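Subject: Re: [stikberg-riders] Kellunthorpe round -- grid times and the 600 class
Date: 31 December 2022

On the Stikberg riders list, a member wrote:

> Can someone confirm the timetable for the March round at Kellunthorpe?
> The club page still shows last year's times. I would also like to know
> if the 600s are running with the twins again or if we get our own race.
> And is the tire rule the same? I have two sets of Azar rears left over
> and don't want to buy more if I can use them.

I have the draft timetable from the circuit office, so I'll go through your questions in order. It may still change, but the start and finish times are fixed by the noise permit and won't move.

1. Timetable. Gates open early for sign-on and tech inspection. First practice group goes out at 9 sharp and the first race is at 1045. The last checkered flag has to be out by 1705. If we lose time to red flags, the second superbike race gets shortened first, then the 600s. Last season we lost most of an hour to oil at the hairpin, and the last race was cut to five laps.
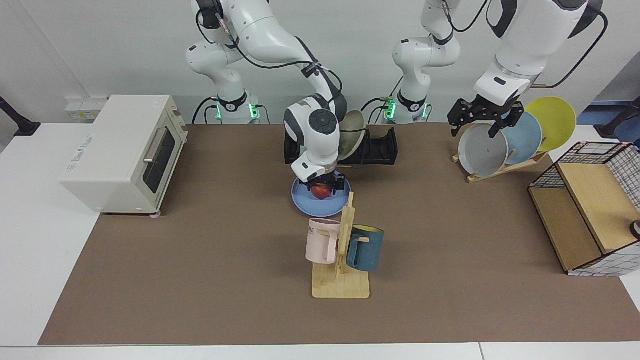 2. The 600 class. You get your own race this time. Entries were high enough at Cendberg that the twins have been moved in with the lightweights, with a split start. Qualifying is still shared with the twins, so expect traffic. My advice is to get your lap in early, before the groups mix. Grid positions come from your best qualifying lap for race one and from your fastest lap in race one for race two.

3. Tires. The rule is the same as it was at the last round. Your Azar rears are fine as long as they are the treaded type and the date code on the sidewall can be read. Slicks are allowed in superbike only. Wets are open in every class. Tech will look at tires before practice, and again in the holding area if the weather changes.
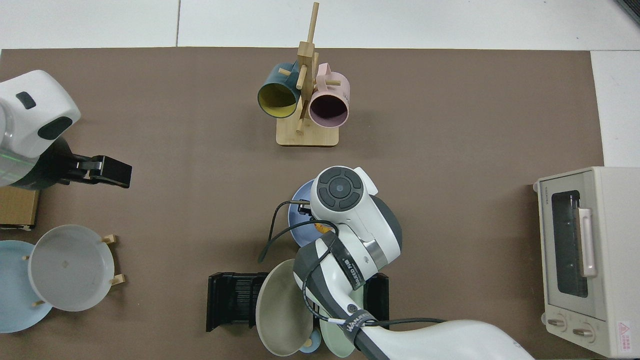
4. Paddock. The lower field will be closed because the drainage work isn't finished. Everyone has to fit on the hard standing, so please bring one van per rider if you can, and no awnings wider than your bay. Generators go off at night. There is power along the back fence, but you need your own long cable and the blue plug.

5. Transponders. The rental ones have to be booked with your entry. There were not enough at Cendberg and two riders missed first practice waiting for one. If you own yours, check the number on your entry form against the number on the unit. It sounds obvious but it goes wrong every time.

One more thing that wasn't asked. Catch tanks and lock wire on the oil filler and drain plug are being checked on every bike this year -- not a sample like before. If you bought a bike over the winter, look at this now. It is a bad job to do in the paddock with cold hands.

I don't have the marshal numbers yet. I'll post again when the final timetable comes through, probably with the entry list.

Stikberg list admin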